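From: Gizella Mészáros
To: cloth-manipulation list
Subject: Re: [cloth-manip] Regrasp threshold and the 600-demo run

Seon-mi Cho wrote:

> Thanks for posting the numbers from the Plonano runs. Two things
> I could not work out from your summary.
>
> First, you say the policy was trained on 300 demonstrations and then
> on 600, and that the fold error hardly moved. Were the extra 300
> collected by the same operators? We found at Bozkurt that a second
> group of operators brought a different folding order with them, and the
> policy ended up averaging the two. It looked like a data ceiling but
> was a labelling problem.
>
> Second, what counts as a regrasp? If the fingers open by a few
> millimetres to let the cloth slide and then close again, we log that as
> one continuous grasp. I suspect you log it as two.
>
> Also, the link to the episode index gives me a 404.
>
> Seon-mi

Seon-mi, all,

The link is mended. The index had been moved when Ju-won tidied the server and I had not updated the page. If you still get the error, clear your cache.

On the operators: no, they were not the same. The first 300 were done by Belmiro and Ju-won at Stultuvberg. The second 300 were done mostly by Heiðrún, with some help from Ju-won. All three had the same written instructions, but these only fix the end state (rectangle, waistband or collar along the far edge) and say nothing about which arm leads. I have gone back and tagged every episode by leading arm. In the first set the right arm leads nearly always. In the second it is mixed. So your averaging explanation is possible here too, and I withdraw the remark about a ceiling until we have retrained with the tag as an input.

On regrasps: yes, we log it as two. The rule is on finger opening alone, with no use of the wrist force signal. Any opening past the threshold ends the grasp. This inflates our count for thin jersey, where the operators let the hem slip through the fingers on purpose. I will rerun the count with your definition and post both.

Some notes on the test set, as Plulalville asked for them off list and they may as well be here:

1. Garments. Shorts and tops only, all of them knitted or light woven. Several are close in colour to each other by design. We wanted the segmentation to fail where it was going to fail, and two red items on a grey surface are a harder case for it than a red one and a blue one.

2. Surface. Fabric upholstery, not a hard tabletop. Friction is higher, so dragging a fold flat with one arm tends to move the layer underneath as well. Error figures from this surface should not be set beside those from the smooth table in our earlier report.

3. Start state. One garment crumpled, dropped from a fixed height. The other may be crumpled or already folded. The policy is not told which. It must leave a folded item alone unless it is asked to move it.

4. Arm roles. Both arms run from the same policy and either may hold while the other waits. Below is a view from the head camera with the right gripper at the end of the folded cloth and the other gripper open over bare fabric, with the crumpled garment off to the left. 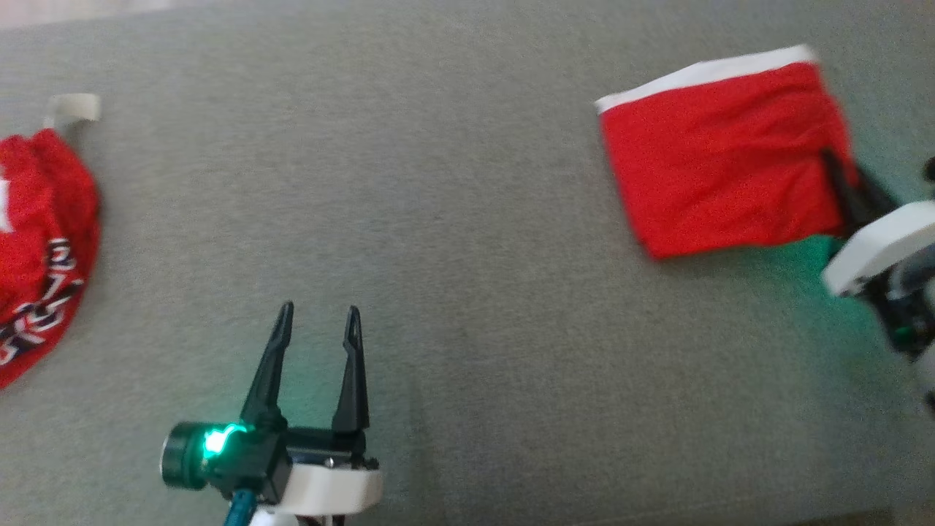
5. Failures. We looked by hand at 49 failed episodes. The largest group was the idle arm closing on nothing, usually short of the garment. The next was the holding arm letting go early, before the other had a grip. Wrong garment chosen came third, and all of those were same-colour pairs. I do not think the first group is a depth problem. The head camera depth is poor on the grey fabric, but the closing happens just as often when the wrist estimate is good. Belmiro disagrees and may want to reply.

6. Scoring. Fold error is the area difference against the target outline, measured once both arms have withdrawn. Episodes in which an arm never withdraws are scored as failures and have no fold error, so the mean error looks better than it should for the weaker policies. Please read the two columns together.

Next run is planned for September, with the leading-arm tag. If anyone has a split by operator that they are willing to share, even a small one, I would like to try the same tagging on it first.

Gizella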